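3.2 Surface glare and seated reading comfort

The second part of the study dealt with the surfaces on which people read and write. Earlier work on lighting in public reading rooms has mostly been concerned with the amount of light reaching the page. Less attention has been paid to the light that comes back from the furniture around it, although complaints recorded by library staff often mention tired eyes and a wish to move seats. We therefore treated the table, the wall behind it and the page as a single field of view.

Readers were recruited at two sites, the Eso branch library and the Nosano study centre. A total of 145 adults took part, of whom 78 attended at Eso. Each reader completed two sittings, one at a pale table and one at a dark table, with the order alternated between readers. The reading matter was a set of short articles on local history, printed in black on uncoated paper. Readers were asked to mark spelling errors as they went and to fill in the Gajewski comfort sheet at the end of each sitting. The sheet asks for ratings of dryness, strain, headache and general ease, and leaves a space for free comment.

Pale furniture is common in rooms fitted out in the past decade, and it is frequently placed against walls of a similar tone. Where two tables are joined to make a larger surface, the joint may be the only line that breaks up the area in front of the reader. We refer to this arrangement as a low-contrast surround.

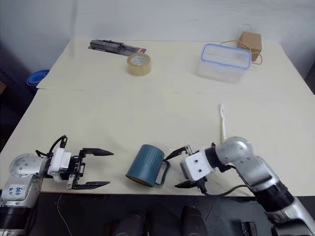
Figure 4. Low-contrast surround: pale table sections, joined, in front of a plain white wall.

Light levels were measured at the centre of the page before each sitting, with the ceiling lights on and the blinds closed. The target was 900 lux at both sites. This is higher than many reading rooms provide, and it was chosen so that any effect of the surface would be easier to detect. Readings at Nosano were less even than those at Eso — the ceiling fittings there are older and are spaced more widely — and sittings that began outside the permitted range were repeated on another occasion.

Ratings of strain were higher at the pale table than at the dark one, and the difference was larger among readers who wore varifocal lenses. The number of spelling errors missed did not differ between the two tables. Readers appear to have kept up their accuracy at some cost in comfort, a pattern also reported in the Gullano survey of evening classes. Free comments were brief. Several readers at Eso described the pale surface as clean or fresh, and gave it a poor rating for ease on the same sheet.

Two limits should be noted. All sittings took place in February, when most readers had travelled to the site in dull weather, and the results may not hold in brighter months. In addition, the dark table was slightly rougher to the touch, and this could have affected the ratings for general ease. The effect of surface finish is taken up in Section 3.3.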